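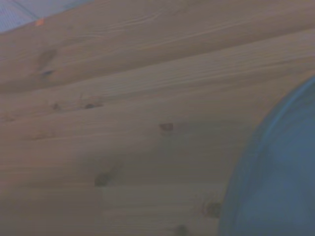

Section 4: Ingesting and scheduling a feature

This section covers loading a feature onto the Latach playback server, checking its keys, building a show playlist and scheduling it for unattended playback. It assumes that the server is installed, that the projector has been paired with it under Section 2 and that the sound processor has been aligned under Section 3.

Operators need a login with Programme rights or higher. A login with Playback rights can start and stop a show but cannot ingest content or alter a playlist.

4.1 Before you start

Have the following ready:

The distributor's drive, or the delivery confirmation if the title is coming by network transfer.
The key file for the title, if it is encrypted. Keys usually arrive by email and are not on the drive.
The serial number of the server's media block, shown under System > Identity.
The session times, as published in your ticketing system.

Caution: Do not connect or disconnect a drive while a show is running. A bus reset on the front bay can interrupt playback.

4.2 Ingesting from a drive

1. Stop any show in progress and confirm that the status line reads IDLE.
2. Slide the drive carrier into the front bay until the latch closes. The bay light turns amber while the volume is mounted, then green.
3. On the touch panel, open Content > Ingest. Packages on the drive are listed by their full content title.
4. Select the package. If both an original version and a version file are present, select both. A version file contains only the changed reels or subtitles and will not play without the original.
5. Check the free space figure at the foot of the panel. If it is shown in red, delete expired titles under Content > Storage before continuing.
6. Press Ingest. The progress bar counts the copy and the hash check separately.
7. When the status changes to VERIFIED, press Release and wait for the bay light to go out before withdrawing the carrier.

Note: The hash check cannot be skipped from the touch panel. A title that has been copied but not verified is marked HELD and can't be added to a playlist.

If the bay light stays amber for more than 60 seconds, the volume has not mounted. Release the carrier and reseat it once. If the fault recurs, try the rear USB port with the cable supplied by the distributor, and see Section 9 for the list of supported file systems.

4.3 Reading the content title

The content title is a single line of fields separated by underscores. Check these against the booking before going any further:

Film title: abbreviated, often heavily. Sequels and director's cuts are easily confused here.
Content type: FTR for a feature, TLR for a trailer, SHR for a short.
Aspect ratio: F for flat, S for scope. The playlist editor uses this field to suggest a projector macro.
Language: the audio language first, then the subtitle language. XX in the second position means no subtitles.
Audio: the channel layout, for example 51 or 71.

A mismatch between the title line and the booking should be raised with the distributor before the key is loaded. Latach support cannot alter the contents of a package.

4.4 Loading and checking keys

1. Copy the key file to the root folder of a blank USB stick. If the key arrived zipped, extract it first.
2. Insert the stick in either rear port.
3. Open Content > Keys and press Import. Keys made for other media blocks are ignored without a message.
4. Find the title in the list and read the Valid From and Valid To times. Both are displayed in the server's local time.
5. Compare the window with every scheduled session. A key must be valid for the full running time. The server will refuse to start a show if the key would expire before the last reel.

Caution: Confirm the time zone under System > Clock after any change to or from daylight saving. The secure clock inside the media block is not affected, but the displayed window will be wrong if the zone is wrong.

If no key appears after import, compare the serial number in the key's file name with the one under System > Identity. A media block that has been swapped under warranty has a new serial number, and every current key must be reissued to it.

4.5 Building the show playlist

1. Open Playlists > New and enter a name. Use the film title followed by the screen number so the ticketing link in 4.6 can match it.
2. Drag content into the right-hand column in running order: pre-show advertising, trailers, classification card, feature.
3. Place a format macro ahead of the first item in each aspect ratio. If flat trailers are followed by a scope feature, a second macro is required between them.
4. Insert a black clip of at least three seconds after each format macro. The lens moves and the masking travels during this time.
5. Add lighting cues. House lights are controlled through the Bromo automation unit and appear in the cue list as BR-FULL, BR-HALF and BR-OFF.
6. Add a BR-HALF cue at the start of the end credits. Enter the offset from the end of the feature, not from the beginning, so the cue survives a change of version.
7. Press Validate. Missing keys, missing version files and absent macros are listed by line.

Note: Sound level cues are sent to the Arside processor as fader values. If trailers are louder than the feature, lower the fader for the trailer block with a cue and restore it before the classification card. As a starting point, set the trailer block so that a meter at the centre of the auditorium averages no higher than 82 dB, then adjust by ear.
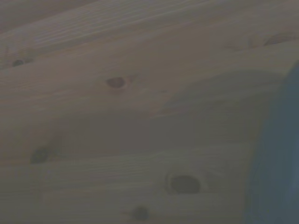 Kamran Orakzai: The restore cue should go before the black clip, at least with the older Arside firmware. We had it straight after the last trailer with no gap, and the first line of dialogue in the feature came up at trailer level twice in a week. Moving the cue ahead of the black fixed it. Validate did not flag the original order either time.

The order given in that comment is safe on all firmware versions and is now the default in the playlist template. Playlists built before the template changed are not updated automatically and should be opened and resaved.

4.6 Scheduling

1. Open Schedule and select the day view.
2. Drag the playlist to its start time. The block's length is taken from the playlist, including black clips.
3. Leave at least 10 minutes between blocks for cleaning and seating. The scheduler accepts shorter gaps but marks them yellow.
4. Set the mode to Auto for unattended start, or Prompt if an operator is to press Start.
5. Press Commit. Blocks that haven't been committed are drawn with a dotted outline and will not run.

Sites using Soomro ticketing can import session times by pressing Fetch. Imported sessions are matched to playlists by name, and unmatched sessions are listed at the right of the screen. Fetch does not remove a session that has been cancelled in Soomro – it must be deleted by hand.

Caution: In Auto mode the lamp or laser will strike before the start time whether or not anyone is in the booth. Switch the schedule to Manual before opening the projector housing.

4.7 Test run

Play the opening of the feature, one reel change and the start of the credits before the first public session. Check the following:

Picture fills the masking on all sides, with no image on the masking itself.
Subtitles, if booked, appear in the right language and sit inside the picture area.
Dialogue comes from the centre channel and the surrounds are active.
Lights respond to each Bromo cue.

For horror and other titles with long quiet passages, also listen for fan noise and hum from the stage speakers with the fader at its show setting. Hum that disappears when the Arside processor is muted is coming from upstream of the amplifiers; see Section 7.

After the test, return the playlist to its first line and confirm that the schedule is in the intended mode. Playback left paused in the middle of a feature will block the next Auto start and raise alarm E-SCHED on the touch panel.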